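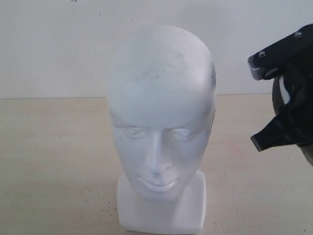

How does a robot arm work out where to take hold of something shiny and curved, like a helmet with a mirrored visor?

It combines a depth image with a stored model of the object's shape, fits one to the other, and then scores possible grasps on the fitted model. Where the depth reading is poor, as it usually is on reflective plastic, the planner has to lean on the model or on a second view from the wrist.

That question took up most of my afternoon at Metwally's open day in Tivorstead. The company writes control and planning software for other people's arms and opens its doors once a year, in December. I went because we are looking at its toolkit, Lener, for our own packing cells, and I wanted to see it run on something more awkward than cartons.

Visitors sign in at the front counter and are taken through in small groups. The first stop is a talk with slides, which I would have shortened. The useful part was the history of the perception module. The early version treated every missing depth pixel as free space, so the planner would cheerfully route a finger straight through a window or a visor. The current one keeps a third category, unknown, and charges the path a cost for passing through it.

Garba Osagie leads the planning side and took our group after the talk. He had the helmet task up on a monitor with the point cloud beside it. The shell came through well enough. The visor was a ragged hole with a few stray points floating well behind it, which he put down to reflections. He turned the unknown category off so we could see the old behaviour in simulation, then turned it back on and ran the planner again. The second path came in wider and took longer.

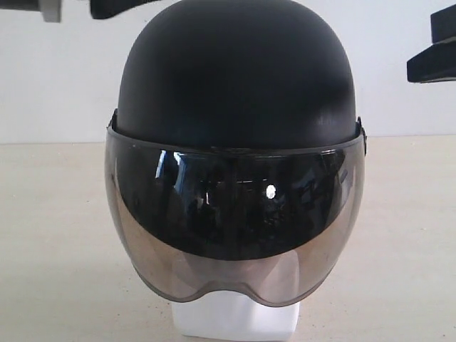
Helmet with tinted visor on the white head form, gripper parts at the upper corners.

Lener samples 400 candidate grasps per attempt. It throws out any that would put a finger on the visor, then any the arm can't reach without crossing itself, and ranks what is left. Osagie said the ranking used to favour whatever was closest to the centre of mass. They have since added a term for how much clearance the fingers have on the way out, after too many trials where the grasp was fine and the retreat wasn't.

I asked about logging. Every attempt is saved with its camera images, joint positions, the chosen grasp and the ones it was chosen over. The helmet set holds 2125 attempts at present, and 254 of those are tagged for review by a person. The replay tool lets you scrub through an attempt and change one parameter to see if the planner would have picked differently. Our people would use that more than anything else I saw. At the moment we keep video and a text log, and matching the two up is slow work.

The wrist camera has its own part of the software. Once the arm is close in, the overhead view is mostly blocked by the arm itself, so Lener hands over to the wrist view for the last stretch. The handover is where I had the most questions. The two cameras rarely agree exactly on where the object is, and a sudden correction at short range makes the arm jerk. Their answer is to blend the two estimates over 4 control cycles and slow the arm down while it happens.
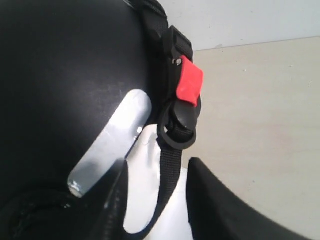

Straps and buckles are a separate problem. Webbing moves when it is touched, so a fitted model is no help, and the planner falls back on labelling regions in the wrist image as soft or rigid. Soft regions can be brushed against but can't be used as a grasp point. Osagie was frank that the labels are weaker on black parts against black padding, where there is little contrast to work with. They are trying longer exposures, with the obvious cost in speed.

After the demonstration there was tea and a question session. Someone from Faltotmont wanted to know about licensing for multiple sites, and the answer was that it is priced per arm. I asked if the replay tool could be had separately. It can't yet.

Parking is at the rear of the building and fills up by 10 am. Bring closed shoes, or you'll be kept behind the yellow line at the back of the lab.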